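Wrist camera detector loses a transparent bottle at close range during a two-arm task
Community Help > Perception and Planning
Tags: wrist camera, servoing, bimanual, transparent objects

Posted by Esther Langat

Our laboratory operates a two-arm tabletop cell. The task is simple in outline: one gripper takes hold of a plastic bottle of orange soda, and the other gripper then takes it over. Each wrist carries a camera, and a further fixed camera covers the workspace. The task sequence is written in Vondska, and detection is performed by a small network that we trained on 1,512 labeled wrist images.

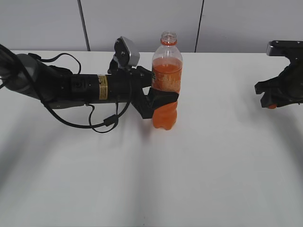
The detector publishes a bounding box, and the planner uses the center of that box, together with the known table height, to calculate the approach point. At medium distance the results are satisfactory. The box is stable and the approach point remains within 3 mm between frames.

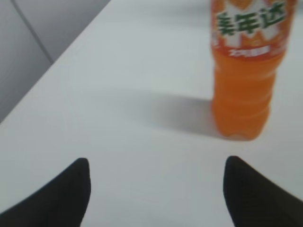

Wrist view, bottle at the right, gripper open.

The first difficulty arises when the bottle is near the border of the image. The detector still returns a box, with high confidence, but the box covers only the visible part. The calculated center is therefore wrong, and the planner directs the gripper to one side of the bottle.

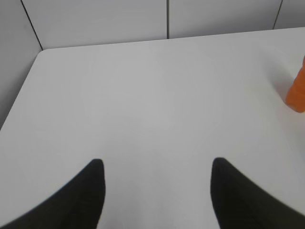 Wrist view, bottle only partly visible at the right border.

The second difficulty arises at very close range. The upper part of the bottle is clear, and the box contracts to the liquid and the label. The approach point then drops suddenly, and the controller responds with a visible jerk. We have raised the confidence threshold and have tried a median filter over 27 frames. The filter removed the jerk but introduced a delay that is not acceptable during the handover.

I would be grateful for advice on whether this should be corrected in the detector or in the planner. We are to present the cell on Friday, and a temporary measure would be welcome.

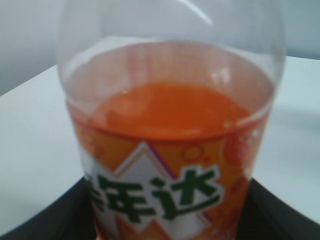 Reply by Boglárka Bozsik
Moderator, Perception and Planning

Both faults have the same origin. The planner treats the box center as a measurement of the bottle, although in these views the box describes only the part that the detector is able to find. I would recommend the following changes, in this order.

Reject any box whose side lies within a few pixels of the image border. Such a box may still be used to decide which way to turn the wrist, but it should not update the position estimate.

Keep the position estimate in the table frame. Each accepted detection updates it, and between detections the arm's own joint readings carry the camera pose forward. A bottle standing on a table does not move by itself, so the estimate may be held for a considerable time.

Stop accepting detections below a fixed standoff distance. In our installation this is 240 mm, measured from the camera to the estimated bottle axis. The final approach is then completed on the held estimate – the detector may continue to run for logging purposes.

Please also confirm that the image time stamp, and not the time of arrival, is used to look up the camera pose. An error there produces a sideways offset that grows with wrist speed and is easily mistaken for a detection fault.

For the longer term, label the full outline of the bottle in your training images, including the clear shoulder and any part hidden by a finger. Annotators tend to draw the box around the colored area, and the network will learn to do the same.

Reply by Mutua Mabula

We had a similar problem and changed to a depth camera. It did not help much with clear plastic. Have you tried a lower exposure?

Reply by Esther Langat

Thank you both. The border check and the standoff limit have been added to the planner, and the approach point no longer drops in replay of our logs. The time stamps were indeed taken on arrival for the left wrist. Exposure has not been changed. A review of the labels will have to wait until November.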